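Girura Home Tray Service: Set-Up Guide
Section 4. Laying the plate

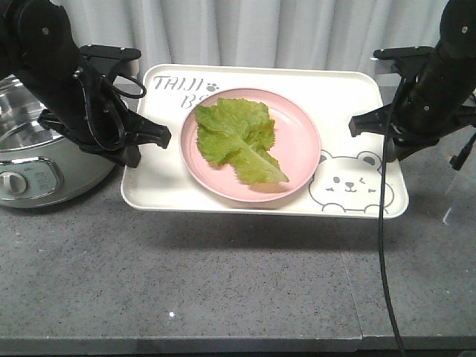 PLATING AND TRAYS / COLD ITEMS / LEAF BASE

4.1 What this section covers

By now you have read Section 3 and own a clean tray. This section deals with the first thing that goes on the plate, a single lettuce leaf, and with the plate going on the tray. It sounds like the sort of job that needs no instructions. The first edition of this guide agreed, and gave it one line. We then received a good deal of post.

The leaf is the base for every cold item in Section 5 (egg, potato salad, the small sandwich) and it stays on the plate whether or not anyone intends to eat it. Most people do not. It is still food and should be treated as such.

4.2 What you need

One serving tray, rectangular, with a raised lip
One round plate with a rim
One lettuce leaf of a frilly variety
A bowl of cold water
A clean tea towel, or kitchen paper if the tea towels are all in the wash
A flat worktop with room for the tray

Any plate colour will do. A pale green leaf shows up very well on pink and rather less well on green, where it can be overlooked altogether and served beneath a second leaf.

4.3 Preparing the leaf

1. Wash your hands.

2. Pull one leaf from the outside of the lettuce, holding it low down near the stem. Discard it if it is brown, slimy or already occupied.

3. Pull a second leaf. This is usually the one you will use.

4. Swish the leaf in the bowl of cold water, then look into the ruffles. Grit collects in the frills, where it waits for guests.

5. Lift the leaf out and shake it over the sink. One firm shake is enough. More will water the window.

6. Lay the leaf on the tea towel, fold the towel over it and pat. Do not wring.

7. Trim the bottom of the rib if it is ragged. Leave the rest of the rib alone, as it keeps the leaf from flopping about.

Note: A washed leaf can be kept in the fridge, wrapped in damp kitchen paper, until the evening. By the following morning it will have lost interest.

4.4 Setting down the tray

1. Wipe the worktop. On speckled worktops, wipe it again. Speckles hide crumbs, and crumbs under a tray make it rock.

2. Set the tray down square to the edge of the worktop, with the printed side up and the lettering the right way round for the person who will be eating.

3. Press each corner lightly. If the tray rocks, see step 1.

Caution: Do not set the tray on a hob, including a hob that you are fairly sure is off.

Note on printed trays: Many trays come with a picture or a few words on them. Some of the printing will end up under the plate, and this is normal. Where there is a face, keep it clear. A cartoon bear peeking up from the lower right of a tray is a pleasant thing to find at lunch. Half a bear is less so. Lettering may be covered as needed, and whoever is eating can guess at the rest.

4.5 Plate and leaf together

1. Put the plate on the tray. The middle is the usual place. Shift it a little if it sits on top of anything with eyes.

2. Hold the leaf by the rib end and lower it on to the plate with the frilly part away from you.

3. Turn it so that the rib runs down towards the lower right of the plate. Left-handed readers may prefer the lower left, and Section 5 works equally well either way.

4. Slide the leaf towards the left until there is a band of bare plate on the right. Leave some plate showing along the bottom as well. Dressing goes on the bare part, and so does the fork when it is put down in a hurry.

5. Check that the rim is clear all round. A leaf hanging over the rim will drip on the tray, then on a sleeve.

6. Stop. Step 6 was added at the request of Thitima Tanasarn, who edits these guides and has seen what people do with radishes.

Caution: Carry the tray with both hands and keep it level. A leaf with nothing on top of it weighs very little and will leave the plate in a draught. If you have to pass an open back door, put the egg on first.

4.6 If something looks wrong

The leaf will not lie flat.
It isn't meant to, at least along the frilly edge. If the whole leaf is arching, turn it over.

The leaf slides when the tray is lifted.
It is too wet. Return to 4.3, step 6, and pat with more conviction.

The leaf is bigger than the plate.
Use a smaller leaf or a larger plate. Folding has been tried.

There is a puddle on the plate.
Tip it into the sink, holding the leaf with a thumb. Dry the plate before starting again.

The plate slides on the tray.
Dry the underside. If it still slides, put a folded paper napkin beneath it, avoiding the bear.

Someone has eaten the leaf.
Return to 4.3, step 2.

4.7 Cleaning up

Wash the plate and tray in warm soapy water with a soft cloth. Scouring pads take the printing off trays, beginning, for some reason, with the nose. Dry both before stacking, and store the plate on top of the tray.

Text for this section by Sulastri Subramaniam, revised in October. Replacement trays are listed in the back pages under part number 2741. For eggs, carry on to Section 5.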